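Subject: Re: [handheld-grippers] Kadex pair, worth the money?
From: Obed Boateng
Date: November 20, 2019 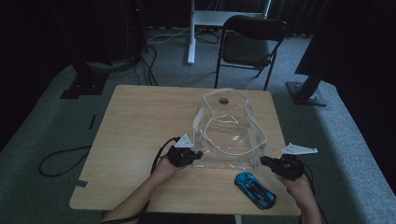 Kadex pair on the clear bag, toy car next in line.

Replying to the question from Daneshvar, quoted below.

> We are looking at the Kadex hand-held set for the Dundton lab.
> The page says six hours of setup and then you are recording.
> Does it cope with soft items, or only boxes and blocks?
> Also, is the cable a nuisance?

We have had a pair on trial since June. Setup took us nine hours, most of it spent on calibration. The manual skips a step there, so write to support before you start and ask for the newer sheet.

Soft items are workable. Clear plastic bags are the hardest thing on our list. You have to come in from both sides and keep the two grippers level, or the bag folds away from you. Small hard items like the toy car need much less practice. New people got usable bag runs after 200 tries — plan for that in your schedule.

The cables are a nuisance, yes. There is one per gripper and they run back past your hands. We route ours along the forearm and it is fine for short sessions.

The finger plates bolt on. I would order a spare set with the kit, as shipping them later was slow for us.

We also tried the Susier set. It is lighter in the hand, but the grip felt vague on thin plastic. For boxes only, I would take the Susier. For mixed items I would pay for the Kadex.

I can send our calibration notes if you want them.

Obed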